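Search this site
Type and press enter
Go

About the Koddale Robotics Club

The Koddale Robotics Club is a student club at Whitfield High School. We meet in the back half of the old drafting room on the second floor, Tuesdays and Thursdays after last bell until 5:30. Any student in grades nine through twelve can join. No experience is needed and there is no tryout.

The club began as a lunch group that fixed broken classroom equipment. When the school dropped its electronics elective, Paloma Achterberg, who teaches physics, asked to keep the room and the tools. She has been our faculty adviser from the start. The name comes from the street the school is on.

What we do

Most of our time goes into one long project each year. This year it is called Bisby, and the goal is a two-armed robot that can tidy a table by itself. Students drive both arms by hand to do a task, we record the motion, and a program learns from the recordings. It is slow work. One task can take weeks before the robot does it well enough to show anyone.

We started with single-arm tasks, such as moving a block from one side to the other. Now we are working on tasks that need both arms, with paper cups and a wire cup holder on a wooden base. The cups are light and tip over easily, and the holder has to be gripped by its wire, so the driver has to line up the fingers before closing them.

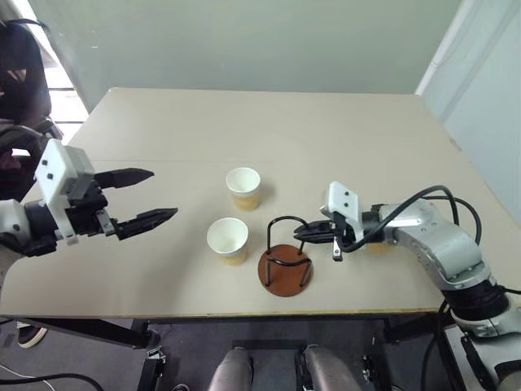

Students work in teams of three. One drives, one runs the computer, and one resets the table and keeps the log. Everybody rotates, including seniors. New members spend their first 2 weeks on resets and logging, and after that they take the safety check and can start driving.

The log matters more than people expect. Every attempt gets a line, good or bad, with the start position and what went wrong. As of 6 December 2025 the Bisby log has 1350 entries. Older members use it to decide which recordings to keep and which ones to throw out.

Competition

Each January we enter the Fukus Tabletop Challenge, a regional event for high school teams. Robots get a table they have not seen before and a set time to clear it. Last season we placed fifth. We lost most of our points on dropped cups, and that is why this year's practice looks the way it does.

Students who don't want to compete don't have to. Several members only write code, and one group makes replacement parts for the grippers.

Cost and supplies

There is no fee. The school covers the room and power, and the club pays for parts out of the spring repair night, when we fix lamps, fans and small appliances for families in the neighborhood. We can always use paper cups, extension cords and clean cardboard boxes. Please leave them at the front office marked for the robotics club.

Joining

Come to any meeting and ask for Ms. Achterberg. Bring a signed permission form, which you can pick up outside the physics room. Wear closed shoes and tie back long hair. Parents are welcome to watch on Thursdays.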